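Dralden Household and Shop-Floor Chores Set: Data Card

Maintained by the Brultow Centre for Applied Automation
Contact: Vasylyna Prokopenko, data steward
Release: 2

Purpose

The Dralden set was assembled to support a narrow question: which ordinary chores can a two-fingered manipulator complete without a person stepping in, and which can it not? The Centre receives this question regularly from home care providers, small manufacturers and municipal facilities departments. Published demonstrations seldom answer it, as they tend to show a single successful attempt under favourable conditions. This release reports every attempt recorded under the protocol, including those that were stopped early.

The set is intended for evaluation. It may be used for training, subject to the cautions given under Limitations.

Contents

The release contains 86 task definitions. Each definition consists of a written instruction in plain English, a starting layout, a completion test and a time limit. Tasks fall into two groups.

Household tasks include picking up and placing single items, clearing a counter, sorting cutlery, loading a dish rack, folding tea towels, opening cupboards and drawers, and putting groceries away.

Shop-floor tasks include emptying parts bins, feeding a fixture, returning hand tools to a shadow board, stacking cartons, and wiping down a bench at the end of a shift.

All tasks were run in simulation. A subset of 12 was repeated on physical equipment at the Zhuravel laboratory. Results from the two settings are stored separately and should not be pooled.

Directory layout

tasks/ holds the written instructions and starting layouts
sim/ holds simulated attempts, with wrist and overhead views
bench/ holds physical attempts from Zhuravel
scores/ holds completion results and reviewer notes
tools/ holds the loader, the layout checker and the scoring script

The loader reads one task at a time. Users working from a networked drive are advised to copy the sim directory to local storage first, as random access over a network is slow.

Scoring

An attempt is scored as complete only if the end state satisfies the written test within the time limit. Partial credit is recorded in a separate column and does not contribute to the headline figure. Where a human reviewer and the scoring script disagreed, the reviewer's decision stands and the disagreement is flagged.

Interventions are counted as failures. The Centre considered a more lenient rule, under which one intervention would be permitted per attempt, and decided against it. A care aide who must remain within reach of the machine has not been relieved of the chore.

Summary of findings

The reference controller, Tremetti, completed 97 per cent of simulated attempts at single-object pick-and-place. These tasks involve one rigid item, a clear approach and an uncluttered destination. The Centre regards this class of work as close to solved in simulation.

Performance fell sharply wherever a task required several steps to be carried out in order. Sorting cutlery and returning tools to a shadow board were the strongest of the longer tasks. Folding was the weakest, and no configuration tested produced a towel that met the written standard twice in succession. Emptying a parts bin proved manageable until the last few pieces, which tended to lie flat against the bin wall and offer no edge to grip.

The answer to the Centre's question is therefore a qualified one. Machines of this type can perform portions of many chores, and can perform a small number of chores in full. They cannot yet be left to tidy a kitchen or close down a workstation.

Wrist views

Simulated attempts include a close view from the wrist, looking along the gripper fingers. This view is the principal input to Tremetti during the final approach. Objects are drawn in plain colours with simplified geometry, and grain is present in the rendered images. Users should not apply denoising before scoring, as the reference results were obtained on the images as supplied. 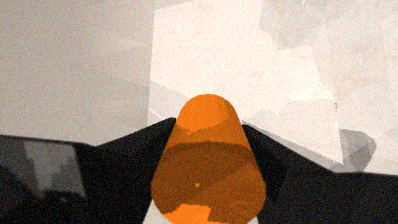

The overhead view is supplied at a lower rate and is intended for reviewers. Controllers that rely on it should state so when reporting results, in order that comparisons remain fair.

Limitations

Simulated contact is more forgiving than physical contact, particularly for cloth, thin packaging and anything wet. High scores in the sim directory should not be cited as evidence of readiness for use in a home.

The household layouts were modelled on Canadian rental apartments and do not represent kitchens adapted for wheelchair users. No task involves stairs, pets, medication or direct contact with a person.

Written instructions are in English only. A French version is in preparation.

Licence and citation

The set is released for research and educational use. Commercial evaluation is permitted on written request to the data steward. Publications should cite the Dralden set by name and release number, and should report simulated and physical results in separate tables.

Errors in task definitions may be reported to the same contact. Corrections are issued in May of each year.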